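Mogensen (band)

Mogensen is an instrumental industrial metal band formed in the port town of Traltley. The group plays slow, heavily sequenced music built on down-tuned guitar, drum machine and processed metal percussion, and is usually placed between industrial metal and drone. It has released two studio albums, Fotska and Ludgate, along with a number of cassettes and split singles. The band does not use vocals, although spoken recordings appear on several early tracks.

Name

The name comes from a brass plate on a secondhand rack cabinet that the members bought to hold their amplifiers. The plate carried the surname of a former owner. Early cassettes give the name in capital letters, and the mixed-case form was adopted with the first album. The band has no connection with other musical acts of the same name.

History

Formation and early cassettes

The band began as a duo of guitar and drum machine. Both members had played in a Traltley crust punk group that broke up when its rehearsal building was sold. The first recordings were made on a four-track cassette machine in a former net store on the harbor, where the low ceiling and concrete floor gave the guitar a short, hard echo. This sound was kept on later releases by means of a gated room microphone.

A second guitarist joined after the third cassette, and a bassist followed for live work. The four-piece lineup has remained the same since then. The drum machine was kept in place of a live drummer, and its parts are triggered from the stage by the bassist with a foot controller.

The early cassettes were sold at shows and by mail in small editions. They were not given titles and are known by the color of their shells. The gray cassette contains the first version of "Slipway," which became a regular closing piece in concert and was later recorded again for Fotska.

Fotska

The first album was recorded over 19 days in December in the same harbor building, with rented microphones and a 16-channel desk. It has 5 tracks, the longest of which takes up the whole second side of the vinyl edition. The guitars were recorded in single takes and doubled, with the second pass tuned slightly flat to produce a slow beating between the two. Most of the metal percussion was struck on a length of drain pipe and then played back at half speed.

The vinyl edition was limited to 706 copies, the number of usable sleeves left after a printing fault. A later pressing corrected the running order on the label, which had listed "Slipway" before "Ballast."

Reviews in the underground metal press were mostly favorable. Writers praised the guitar tone and the patience of the longer pieces. The most common complaint concerned the mastering, which was considered too quiet for the style. The band remastered the record for the digital release, raising the level and removing a low hum from the opening of the second track.

Ludgate

The second album, Ludgate, was released on 2 July 2024. It was the first to be made in a commercial studio and the first on which the bassist is credited as a writer. The pieces are shorter and faster than those on Fotska, and two of them use a full-speed double bass pattern of the kind common in death metal. "Feeder" and "Cold Saw" were issued ahead of the album as a digital single.

Reaction to the album was more divided. Some reviewers heard the shorter forms as an improvement, while others felt that the sequenced drums, left exposed at higher speed, sounded thin. The title track, a slow piece with no percussion, was singled out in most of the reviews.

Musical style

Mogensen's guitars are tuned to A standard on baritone instruments. Riffs are usually built from two or three notes and repeated over long spans, with changes made by adding or removing layers. Odd meters are rare. The drum machine is often programmed slightly behind the guitar, so that the snare lands late and the tempo seems slower than it is.

Bass is run through two amplifiers, one clean and one distorted, with the clean signal limited to the lowest octave. Keyboards appear only on Ludgate, where they double the bass line. Feedback is treated as a written part and is marked in the band's rehearsal charts by pitch and length.

Critics have linked the sound to British industrial metal of the late 1980s and to the slower end of sludge. The group has also named tape music and work song recordings as influences.

Live performance

Concerts are performed without breaks between pieces. The set is arranged as one sequence, and the drum machine runs through the gaps at low volume to keep the players in time. Stage lighting is limited to fixed white lamps at floor level. The band carries its own speaker cabinets and does not use in-ear monitors.

Discography

Studio albums
Fotska
Ludgate

Singles
"Feeder" / "Cold Saw" (digital)

Cassettes
Untitled (gray shell)
Untitled (red shell)
Untitled (clear shell)

See also
Industrial metal
Drone metal
Drum machine
Baritone guitar

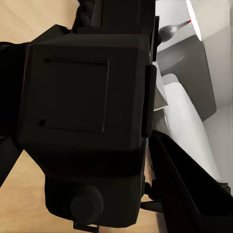 Computer rendering of a dark robot gripper housing and part of the arm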